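Speaker notes – "One Good Cup"
Nilmini Talukder, Stinside evening talks, 17 January 2023

Slot is 30 minutes. Leave 8 for questions at the end, and watch the clock by the door, not the laptop.

Before I start

Water on the lectern. Handouts on the chairs, face down so people don't read ahead. Sunil Saha is doing the introduction and will mention the pottery book, so I don't have to.

Opening

Good evening, everybody! I want to start with the cup you drank from this morning. Don't tell me the color. Tell me how the rim felt. (Wait. Let them think. Somebody will laugh, that's fine.)

Most of us can't answer, and I love that. We put this thing to our mouths several times a day, every day, and we hardly know it. I've been thinking about cups for almost 20 years and I still catch myself finishing a coffee with no idea what I was holding.

So tonight it's cups – plain ones, the kind that get shoved to the back of the shelf when company comes.

The shape of the opening

Ask for hands: who owns a cup that isn't round at the top? Usually a few.

A round rim is the same wherever you drink from it. A square one isn't. You get flat sides and you get corners, and your mouth picks one before your brain gets involved. Mizanur Bhuiyan swears by the corner, says it pours like a little spout. I'm a flat-side person. We have argued about this over a whole dinner.

The one I keep coming back to is the rounded square. Soft corners, sides that are nearly straight, and a body that can still be a cylinder underneath. I think it's a lovely compromise! Your eye reads "square" from above and your hand reads "round" from the side.

Let the next slide sit for a moment. Point out the opening first, then the color: cream outside, light tan inside, and walls that let a little light in.

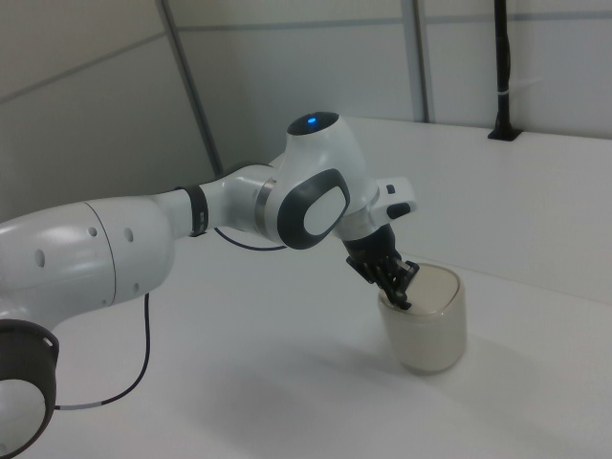
Color, and why I'm so fond of off-white

Go slowly through this part, it's the bit I enjoy most and I rush it.

Pure white is hard work. It shows up every lamp in the room. Cream with a touch of beige in it settles down, and if you set it on a white table you suddenly see how warm it is. Try it at home with whatever you've got. Put your whitest plate next to your creamiest cup and look again at both.

Then the inside. A slightly darker inside does wonderful things for milk, and not so much for weak tea. Mitali Uddin tested this on her whole family in November and they now fight over who gets the tan one.

Thin walls, a bit see-through, are a treat with the light behind them. Hold the sample up to the window side of the room if the blinds are open. If they're closed, use the phone flashlight, pass it over, keep talking.

The Henance shelf

Short story, two minutes at most. Kumudini Seneviratne cleared out the kitchen at the Henance hall and found cups going back to 2000, none of them matching. She lined them up by rim – thick to thin – and asked people to choose one without looking at the pattern. They went for the thin end, nearly all of them, and then when they sat down to talk for an hour they swapped for something heavier. I still think about that. (Don't explain it too much.)

Hands-on

Pass the tray from Grirkden down the left side and let it come back up the right. Ask people to close their eyes, run a thumb along the rim and find a corner. Give them time. It gets noisy and that's great, let it be noisy.

Things to ask while the tray goes around:
Where does your thumb stop?
Would you want this one full or half full?
Does it make you want to use both hands?

Closing

Tomorrow morning, take the cup you always take, and drink from a different side of it. Write to me and tell me what happened – the address is on the handout.

Thank Sunil, thank Kumudini for the loan of the tray, then questions. If it's quiet, ask Mizanur about corners.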